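Trillent Users' Forum > Cell Set-up and Maintenance > Two-arm cells

Thread: Cable routing on a two-arm shelf cell, and the matter of film-wrapped goods

n_duangkaew wrote:
Members are asked for their observations on the set-up of our two-arm cell at the Brarnura site. Both arms are carried on a single aluminium rail, with the shelf against the back wall and the goods laid on the floor of the cell in front of it. The present task is the transfer of pasta packages to the shelf.

The cell stopped on Thursday with a cable fault on the left arm. The log gives 526 cycles since the previous service. The gripper cable was replaced and both arms were returned to their reference positions. Before the service interval is changed, I should be grateful for comments on the cable run and on the approach to the packages.

Brarnura_Stores wrote:
Could the original poster please supply pictures of the cell and of the packages at close range? It is difficult to advise on a cable run from a written account.

Pictures supplied in reply: 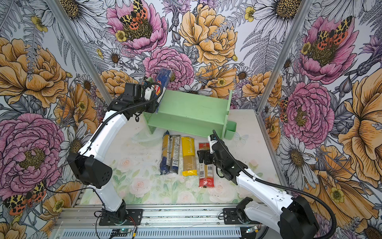
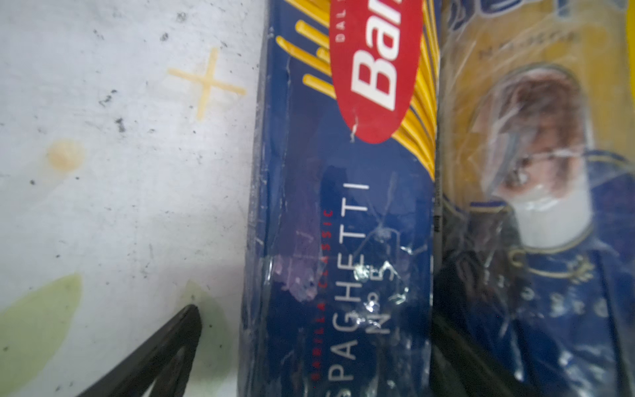
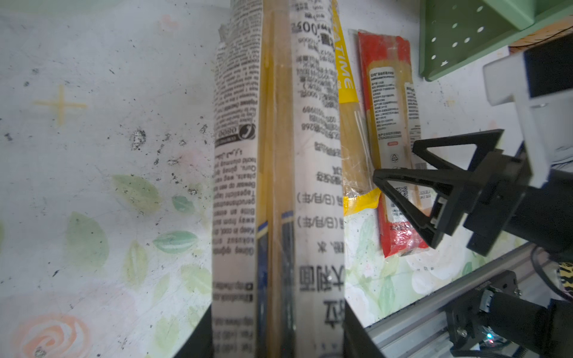
Nuanchan Duangkaew
Cell Maintenance Supervisor, Brarnura

The first picture gives the general arrangement, with the left arm holding a blue package over the end of the shelf. The corrugated cable runs from the gripper down the outside of the arm and past the joint housing towards the base. The other two were taken at the wrist. Gripping force is at the same setting for every package, and the waiting time after closing is 900 milliseconds.

zollbridge_service wrote:
Thank you. My first remark concerns the right arm. The cable leaves the gripper in a high loop before it comes down along the arm. On the cells we look after at Zollbridge, a loop of that kind is shortened and held with one further clip. I would recommend the same on both arms before any change is made to the service interval.

Secondly, the thin red and black wires at the left base lie over the rail. They should be secured.

k_luangrath wrote:
I must disagree with the previous poster on the first point. A loop at the wrist is needed if the gripper is to turn freely. We shortened ours at Luangrath and the connector failed after 172 cycles. It is better to leave the loop and inspect it at each service. I agree entirely about the wires at the rail.

My greater concern is the packages. In the second picture the wrapped package is pressed tightly against the spaghetti box, and a finger has very little room to enter between them. The film is also wrinkled, and on our own cell a wrinkled film has caused false readings from the wrist camera. I would set a clear gap of 30 millimetres between goods before each run.

Kulap Luangrath
Technical Lead, Luangrath

zollbridge_service wrote:
The figure of 172 cycles would suggest that the loop was made too short – I did not propose removing it. I accept that the wrist must be tested through its full turn after the clip is fitted.

Brarnura_Stores wrote:
May I add that the floor of the cell should be cleaned? Dark specks and marks show in all three pictures. Our instruction sheet calls for a dry cloth over the floor and a separate cloth for the gripper fingers, with the arms powered down.

n_duangkaew wrote:
I am obliged to all who replied. The floor will be wiped at the start of each shift. The wires at the rail will be clipped today. On the cable loop, opinion is plainly divided, and I propose to fit the further clip to the left arm only and to leave the right arm as it stands until the August service. The spacing of the goods will be altered as Kulap Luangrath suggests.

k_luangrath wrote:
That is a fair trial. Please keep the waiting time unchanged during it, or the two arms cannot be compared. I would also ask that the cycle count be posted for each arm separately.

n_duangkaew wrote:
Agreed. The counts will be posted in this thread after the service.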